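Contents | Preface | Part One | Part Two | Glossary | Index

Chapter 16
The Spoken Programme: Planning a Public Reading

A public reading is a timed event, and most of its faults are faults of timing. This chapter deals with the work done before the audience arrives: choosing the material, measuring it, and putting it in order. Microphone technique is left to Chapter 17.

16.1 Measuring the set

The length of a poem on the page is a poor guide to its length aloud. Short lines with heavy end-stops take longer per word than prose, and stanza breaks add silence which a word count does not record. Each piece should be read at performance pace, standing, and timed from the first word of its introduction to the end of the pause that follows it. Two readings are taken and the longer figure is kept.

The sum of these figures is the gross running time. It should fall short of the slot by at least 2 minutes. Applause, page-turning and a late start will use the difference.

16.2 Introductions

Introductory remarks are the part of a set most likely to grow. A remark is justified where it supplies a name, a place or a term that the listener cannot recover from the poem. It is not justified where it paraphrases the poem. Remarks should be written out and timed with the piece they belong to — a reader who improvises them has not measured the set.

16.3 Order

The opening piece should be short and syntactically plain, as listeners are still adjusting to the voice. Long or sequential work belongs in the second quarter. The Prindstead programme, used as a worked case throughout this part, places its one long poem, "Pakum", third of eight. An earlier draft had it last, and the set overran in rehearsal.

Where two readers share a bill, the order of readers is settled first and the order of poems afterwards. The October programme at Prindstead was revised on this basis; both versions are printed on pages 73 and 74.

16.4 The reading copy

Read from a prepared copy and leave the published book closed. Type should be large, with no poem breaking across a page-turn if this can be avoided. Cuts are marked in ink. Loose sheets are numbered at the top right — never at the foot, where the thumb covers the figure.
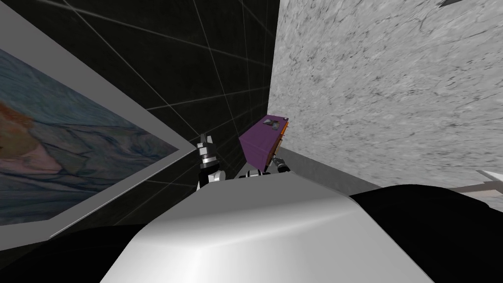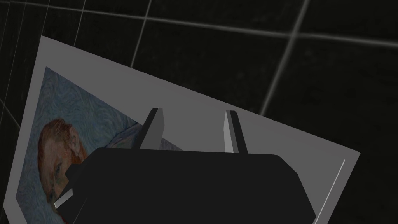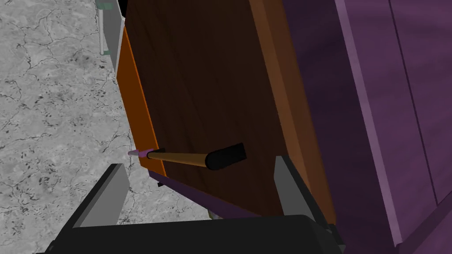

Fig. 16.1 Computer-rendered views: purple box (first), board on tiled floor (second), dark wooden panel with handle (third).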